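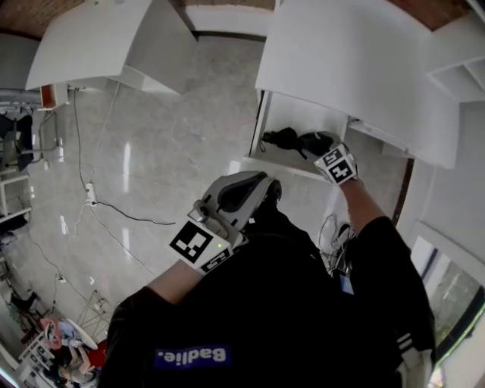 Both arms extended toward a white cabinet.

The creek below the old Trarnach mine runs orange for most of the year. The color comes from iron. Water fills the empty coal workings, picks up iron and acid from the rock, and flows out of a hillside opening that was never sealed. When it meets the air, the iron drops out and coats the streambed. Very little lives under that coating.

Coal mining stopped at Trarnach long before there were rules about what a company had to leave behind. The company that dug it, Etance Coal, closed its offices and sold its equipment. Its land was split up and passed through several owners. None of them mined there, and none of them can be made to pay for the water.

How the water is treated

The treatment system in the valley uses no pumps. Mine water comes out of the hill and drops into a channel lined with limestone, which takes away much of the acid. From there it moves through 3 settling ponds, where it slows down enough for the iron to sink. The last stop is a wetland planted with cattails.

Systems like this are called passive, and the word gives people the wrong idea about the upkeep. Limestone gets a crust of iron on it and has to be stirred or replaced. Ponds fill with sludge. Muskrats dig through the banks. After a heavy storm, leaves and branches block the pipe between the first and second ponds, and someone has to walk up and clear it by hand. If the pipe stays blocked, untreated water goes over the spillway and straight into the creek.

The ponds were designed for a flow of 100 gallons a minute. In a wet spring the opening puts out 400. During those weeks the water moves through too fast, and the lower creek turns cloudy again. In July, when the flow is low, the water leaving the wetland is clear enough to see the gravel. 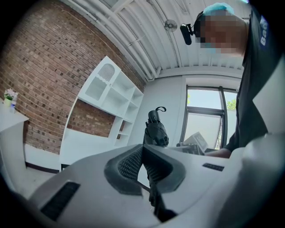 Selling the sludge

Iron sludge is heavy, wet and expensive to haul. It also contains the same iron oxide that has been used for centuries to color paint, brick and concrete. Fliltolier, a small pigment maker, has taken two loads from the Trarnach ponds so far. The sludge is dried, heated and ground to a powder that ranges from mustard yellow to dark red, depending on the temperature of the kiln.

The money does not cover the cost of cleaning the ponds. It does cover the trucking, and that used to be the largest bill. Whether the arrangement lasts depends on how clean the sludge is. Traces of manganese dull the color, and the second load had more of it than the first.

What comes next

An engineering study by Sjöberg looked at three ways to handle the spring flow. The cheapest is a fourth pond on flat ground next to the access road. The most expensive is a powered plant that adds lime, which would work in any season but would need an operator and a power line. The study favors the pond and puts its working life at 6 years before the first cleanout.

The flat ground belongs to a hunting club, which has agreed to talk about an easement. Members want the access road kept open in the fall, and they want the pond fenced. The next meeting is on a Saturday morning at the clubhouse.

Downstream, mayflies have come back to the stretch just below the wetland. Past the second bridge, a smaller seep enters from the other bank with no treatment at all, and the rocks are orange again from there to the river.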